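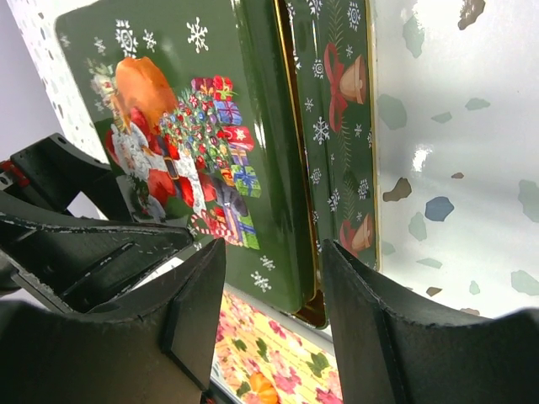 Skunau Cartridge Adaptor, 72-pin to 60-pin

The Skunau is a passive adaptor that lets a 60-pin Japanese cartridge run in a front-loading 72-pin console. It is supplied as a bare board with a moulded shell, a pull ribbon and a printed insert. No drivers or firmware are involved, and there is nothing to configure.

Stock code: 2955
Made by: Starnley
Availability: in stock, next delivery August

Compatibility

The adaptor passes all address and data lines straight through. Expansion audio is routed to the expansion port on the underside of the console and needs a resistor fitted there before it can be heard. Without the resistor the game plays normally, but the extra sound channels are missing. The board has no lockout chip, so the console must either have its own chip disabled or be of a type that never had one.

Multi-game cartridges with oversized shells will not seat fully. Remove the shell or use the Sfeir extension board, stock code 1198, which raises the connector clear of the loading tray.

Fitting

Switch the console off at the wall. Push the cartridge into the adaptor until the shoulder meets the shell – it should be firm but not forced. Slide both into the console with the label facing up and leave the ribbon hanging over the front edge. Do not press the tray down if the adaptor has gone in at an angle. To remove it, lift the tray and pull the ribbon evenly.

A blinking power light usually means dirty contacts or an active lockout chip. Clean both edge connectors with isopropyl alcohol on a cotton bud and let them dry before trying again.

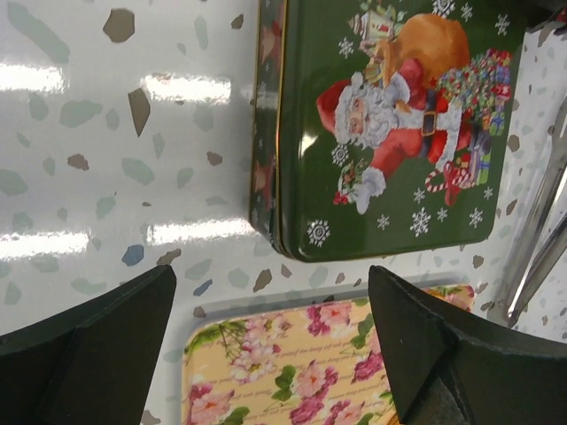 Storage affects contact life more than play does. Keep the adaptor in its bag, contacts covered, away from damp and direct sun. A lidded box is enough. Old gift tins will do, whether it's a dark green one with Santa Claus on it or a pale yellow one with pink flowers, as long as the board stays bagged and can't touch bare metal. Do not stack loose cartridges on top of it.

Specification

Console side: 72-pin edge, gold plated
Cartridge side: 60-pin socket
Contact thickness: 30 microinches
Rated insertions: 1000
Lockout chip: none
Shell: grey ABS, two screws
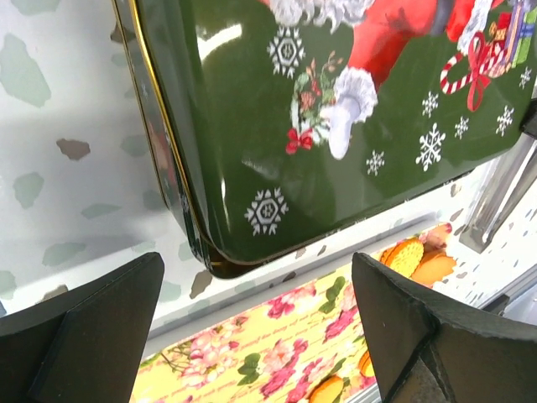
The rated figure applies to the cartridge socket only. The console's own connector wears separately and is not covered by the guarantee. Replacement sockets are sold as a part and need soldering – 60 joints, no surface-mount work.

Guarantee and returns

Each board is tested at our Hedinham workshop with a plain cartridge and with one that uses extra memory banks. Faulty boards are exchanged if the shell screws have not been disturbed. Modified boards are repaired at cost.

Technical questions go to Gert Makhubela at the workshop. Please give the console model, the board revision printed beside the socket and the title of the game.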